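Tips from the kit room, collected over 2 seasons of washing, drying and mending for the Tevstead rugby teams. Most of them work just as well for one muddy player at home.

## Getting mud out of jerseys

Let thick mud dry before you touch it. Hang the jersey over a fence or a shower rail overnight, then knock off what you can with a stiff brush. Turn it inside out, rinse in cold water until the water runs mostly clear, and wash cool with half the detergent you would normally use. Skip fabric softener. It coats the fibers and the shirt holds sweat the next time out.

Grass stains need a little dish soap worked in by thumb and left for half an hour. Blood gets cold water and salt, never hot. If there is blood and grass on the same patch, do the blood first.

Printed numbers crack in the dryer. Air dry anything with a number or a sponsor patch on it.

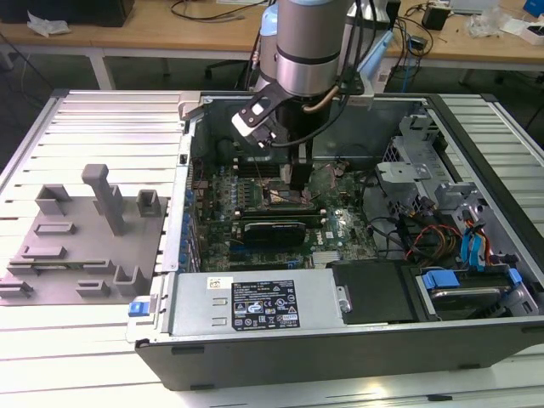 ## Boots

- Knock the soles together outside, then get the packed dirt from around the studs with an old butter knife.
- Wipe leather uppers with a damp cloth. Don't hold them under the tap.
- Pull out the insoles and dry them separately.
- Stuff the boots with newspaper and change it after two hours. Keep them away from radiators, which shrink and split the leather.
- Once a month, take out every screw-in stud, wipe the thread and put on a dab of petroleum jelly. Tighten by hand first, then a quarter turn with the key.

Widad Dabbas uses a wooden skewer for the stud holes and I have switched to that. It picks out grit without scratching the thread.

For laces, tie them in a loose knot and wash them inside a sock. Keep two spare pairs in the bag.
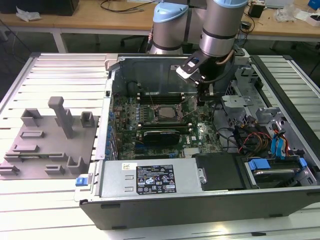
## Mouthguards, headgear and pads

Rinse a mouthguard in cool water as soon as it comes out, brush it with a soft toothbrush, and store it in a case with air holes. Hot water will warp it. If it has bite marks all the way through, replace it.

Scrum caps can be hand washed in a bucket with a spoonful of mild detergent. Press the water out between two towels. Wringing pulls the foam away from the lining. Dry it over an upturned bowl so it keeps its shape.

Shoulder pads are washed the same way, and they take a full day to dry indoors in December, sometimes longer.

## The bag itself

A bag that smells will make clean kit smell. Empty it when you get home, shake it out, and leave it open. For a bad one:

1. Sprinkle baking soda inside and leave it overnight.
2. Vacuum it out, corners included.
3. Wipe the lining with one part white vinegar to four parts water.
4. Prop it open with a coat hanger until it is dry. 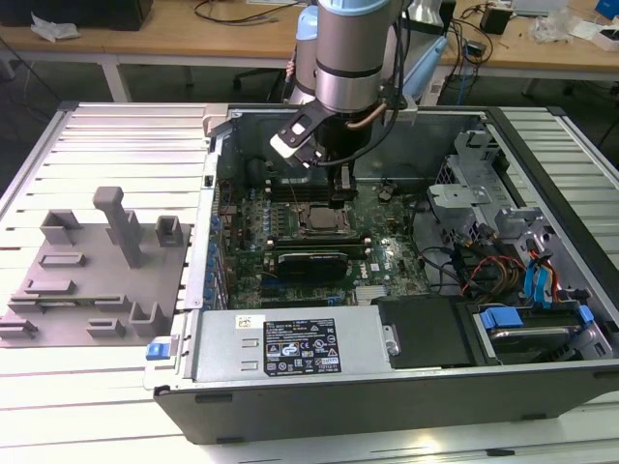

## Balls and tackle bags

Wash balls with warm water and a soft brush, and let them dry at room temperature. Let a little air out before storing them over the summer. Wet the needle before it goes in the valve or you will tear the rubber.

Small splits in a vinyl tackle bag can be patched. Volkan Sarıgül's method is to clean the area with rubbing alcohol, round off the corners of the patch, glue it, and leave it under a heavy book until morning. Square corners peel. He did the blue bag before the Karakaya match and the patch is still on.

Corner flags go in the wash with the towels. Take them off the poles first and check the pockets for tape.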